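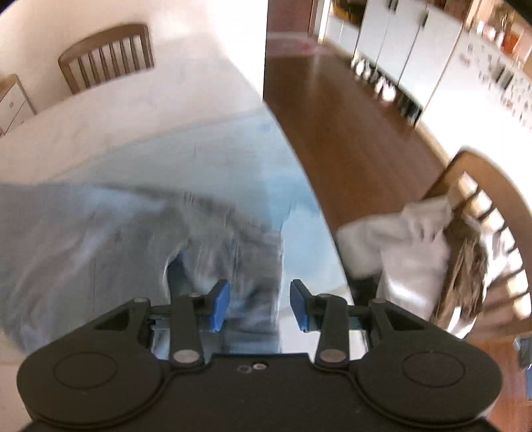
Talking thread with Odair Araújo of Dantas, the embroidery shop in Bavstead

Odair Araújo is already halfway through a sentence about bobbins when I sit down, and I don't mind a bit. He has been stitching names and badges on to other people's clothes for most of his working life, and he still gets excited by a tidy letter S.

"The S is the one to look at," he says. "Anyone can do an L! With an S you've got the curve going one way and then the other, and the cloth is pulling all the time. When I see a good one on somebody's jacket in a queue, I do stare. My wife has had words with me."

Dantas does embroidery and only embroidery. I had come to ask about badges, and in particular how a club crest that looks lovely on a letterhead gets turned into something a needle can manage. The answer is digitising, where the artwork is redrawn as a path of stitches, and Odair does all of it himself in a program called Jistix.

"People think you press a button," he says, laughing. "You can press the button. Then you get a lion that looks like a potato."

He shows me the crest he made for Warine Rowing Club, whose members wanted a heron, a bridge and the club's full name, all on a left chest. The first version was so dense that it stood up on the shirt like a beer mat. He took out the bridge's brickwork, thickened the heron's legs and turned the stitches in the wing so they ran with the feathers. The finished badge is 3520 stitches, and it is gorgeous.

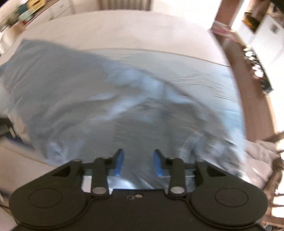 "I rang them about the bridge," he says. "I was nervous! But the secretary said she'd never liked the bricks anyway."

So what should a club bring along when it wants a badge done? Odair likes a clean drawing, as large as possible, and an honest idea of what it will go on. A fleece swallows thin lines. A stretchy top needs a firmer backing and a lighter design. Caps are a world of their own, and he'd rather talk about those on the phone.

Colours are where he really gets going. He keeps a drawer of shade cards and holds them against the cloth by the window, then again under the lamp, and he will happily use up to 52 shades across a season's orders. A single badge seldom needs more than five. "Navy on black," he says, shaking his head. "Please. Your mum can't read it from the riverbank." 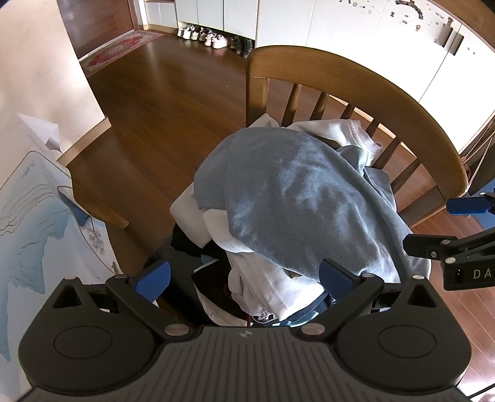 A grey-blue sweatshirt on top of the pile. Odair says mid-tones like this suit white or dark navy thread.

He sews every new design on a scrap of similar cloth first, washes it, and posts it to the customer before touching the real garments. Warine had three of these samples and has kept them all in the clubhouse.

Next for Dantas is an evening class in hand-finishing, starting in April, and a bigger machine in 2026 if the floor will take the weight. He is having the joists looked at on Tuesday.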